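Section 5. Running the Bottle Demonstration for Visitors

This section covers the tabletop grasp demonstration used on open days and booked visits. It assumes the Poris two-arm unit has been installed and homed as described in Section 3, and that the operator has completed the Lirkix console training. For the walking tour of the Soliman hall, see Section 6.

5.1 Before the doors open

1. Switch on the unit at the wall and wait for the console to show READY. A cold start can take several minutes.

2. Load program 351 (Single Bottle, Right Hand). Do not use program 23 for visitors. It runs the same motion at test speed.

3. Check that the table is locked in position. If it has been moved for cleaning, run the table check from the console before going on.

4. Wipe the tabletop with a dry cloth. Faint smudges and scuffs do not affect the program. Spills and crumbs do, and must be cleared.

5. Place one sealed plastic bottle upright near the far right corner of the table. Use a full or nearly full bottle. Empty bottles tip over when the thumb makes contact.

6. Park the left arm. The program will not start if the left arm is inside the table area.

Note: Tea or another dark drink is easier for visitors to see against a white table than water. Keep two spares in the cupboard under the console and leave the caps tight.

5.2 Where visitors stand

Visitors stand behind the yellow floor line at all times while the unit is powered. The line is set for the full reach of both arms. Children under 12 must be with an adult. Groups larger than 23 are split in two, and the second group waits in the lobby.

CAUTION: Do not let anyone reach across the table to straighten a bottle. Press PAUSE first, wait for the amber light on the console, and have the operator do it.

5.3 Running the demonstration

1. Tell the group that the arm is about to move, then press START.

2. The right arm comes in from the side with the palm facing the bottle and the fingers pointing up. Let the visitors watch this part without talking over it.

3. When the thumb is level with the lower half of the bottle, press HOLD. The hand stops before it closes.

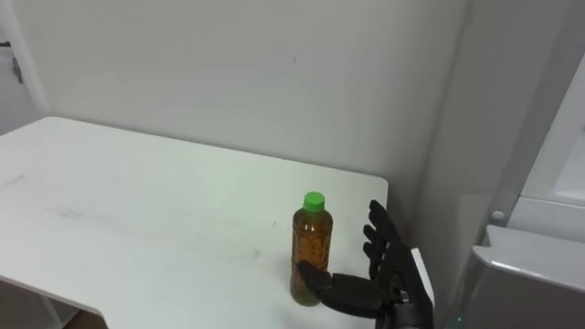

Figure 5-1. Right hand at the bottle, fingers open.

4. Use the hold to explain the grasp. Point out the thumb and the joints in the fingers. Visitors usually ask how hard the hand can squeeze. The answer for this program is that grip force is set to level 5 and cannot be raised from the visitor menu.

5. Press CONTINUE. The fingers close, the arm lifts the bottle a short way, and sets it down again.

6. Wait for the hand to open fully and back away from the table before taking questions.

Note: HOLD times out after 91 seconds. The arm then returns to its start position without grasping. This is normal. Press START to run the program again.

5.4 If the grasp does not work

Bottle pushed to one side: press PAUSE, put the bottle back on its spot, and restart from step 1.

Bottle tipped over: press STOP. Remove the bottle and check the cap and the tabletop for leaks. Use a spare.

Hand stops short of the bottle: the bottle is too close to the corner. Move it a little toward the center of the table.

Message E-23 on the console: the thumb joint has lost its zero position. End the demonstration and follow Section 8.2. Do not try to move the thumb by hand.

5.5 After the visit

1. Send both arms to REST.

2. Remove the bottle. Bottles left overnight have been picked up by the morning self-test.

3. Enter the number of runs and any failed grasps in the visit log.

4. Switch the unit off at the wall, unless another group is booked the same day.

Zalel Visitor Program, operator guide. Section revised Oct 9, 2018. Replaces the August version.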